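Write on the bag

Every leaving do, every class party, every raffle at Zutley hall – somebody hands round sweets in a zip bag and somebody else gets sniffy about it. Should have been a paper cone. Should have been ribbon. Regula Kälin wrote in last month asking us all to go back to little boxes, 37 of them for one birthday. Folded by hand. No thanks.
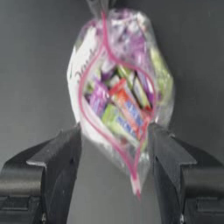 My case for the zip bag is short. It shuts. It opens again. A child can eat one sweet and save the rest, which no cone has ever managed. And you can see what you've got – a purple one, a lime green one, the red and orange bar everyone will fight over – so there's no rummaging with sticky fingers. There's the white panel down the side too, made for writing on. Use it! A name, a date, "no nuts" if it's true. Half the bags I get handed are blank and then there's a muddle over whose is whose at the coat pegs.

Boxes also cost more. The shop in Punance wanted 3 times what I pay for bags, and thats before ribbon.

The waste bit I do take seriously. Thin plastic, used once, binned. Not good. So don't bin it.

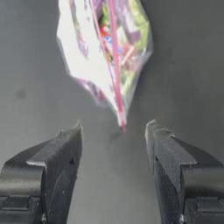

Can you use the bag again once the sweets are gone?

Turn it inside out, wash it in warm soapy water and stand it over a mug to dry. Mine go on to hold buttons, screws, foriegn coins. One has been to Waaka and back with my plasters in it.

Keep the ribbon for weddings.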